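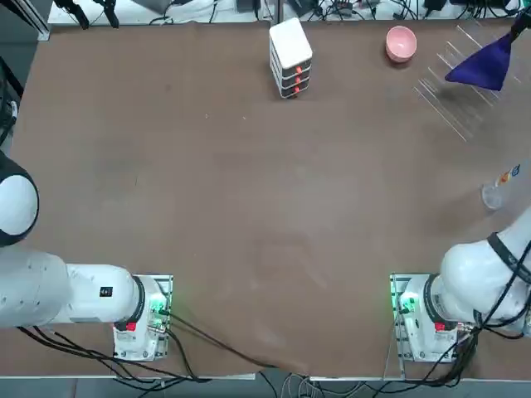
Jisemgate Writers' Circle
Minutes of the January meeting
1/2/20
By Bethel Habte

Minutes of the previous meeting were approved with one correction. The title of the memoir under discussion was given as "Ocampo Road" and should read "Ocampo Street."

Reading discussion
Members discussed the first half of "The Flavon Letters," the novel chosen in the fall. Opinions were split. Several people liked the opening, which is set in 1882 and told entirely through a widow's letters to her sister. Others found the switch to the present day abrupt and had trouble keeping the two daughters apart. It was agreed to finish the book before the next meeting – all 248 pages – and to hold any talk of the ending until then.

Author visit
The Nandow Bookshop has offered to host a reading and a short conversation with a first-time novelist. Bethel Habte will write to the shop to accept and ask whether members may bring guests. Questions for the author should be sent to her in advance. A suggestion that the circle charge for tickets was not supported.

Work in progress
Four members read from new work. Comments on the two memoir chapters were mostly about tense, and one writer will try the hospital section again in the present. The short story was well received, though the group thought it started a page too early. The poem was read twice at the request of those at the back.

Annual collection
Nine pieces have been received so far. The length limit stays as it was last year. There was some discussion of whether novel extracts should be accepted – they will be, provided they can be read without a summary. The order of pieces will be settled once everything is in. No decision was made on the cover.

Other business
Two books borrowed from the circle's shelf are still out. Anyone who has them should bring them to the next meeting.

A request to start half an hour earlier was put to a vote and did not pass.

The meeting closed after the draw for next month's reading slots.

Contact the circle | © 2020 Jisemgate Writers' Circle | Back to top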